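Greiferfinger bei offenen Lebensmitteln - welche Regel gilt bei euch?

polster_k
Moin, kurze Frage. Wie oft Fingerpads wischen, wenn Obst gegriffen wird? Bei uns in Surstead steht alle 60 Griffe im Plan. Kommt mir wenig vor.

zweibacke
Alle 25. Und nach jedem Sortenwechsel, egal was der Zähler sagt.

polster_k
25?? Dann steh ich ja nur noch mit dem Tuch da

achse3
Zähler ist eh Quatsch. Nach Zeit, alle 15 Minuten, fertig. Macht Clistico auch so.

zweibacke
Nö. Zeit sagt nix über Kontakte. Und Teller nie am Rand anfahren, wenn Obst übersteht - erst das Obst, dann der Teller.
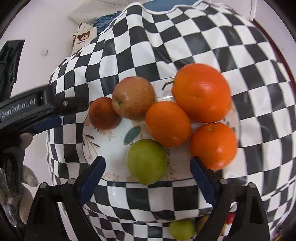
greif_nord
Moderator, Handhabungstechnik

Bei sowas wie dem grünen Apfel zwischen den Backen: ganz auf, mittig anfahren, erst dann schliesen. Die zweite Orange ragt übern Tellerrand, die also vor dem Teller. Zweiter Greifer von links nur nach Freigabe. Zum Wischen: bin bei zweibacke.

achse3
bleib bei Zeit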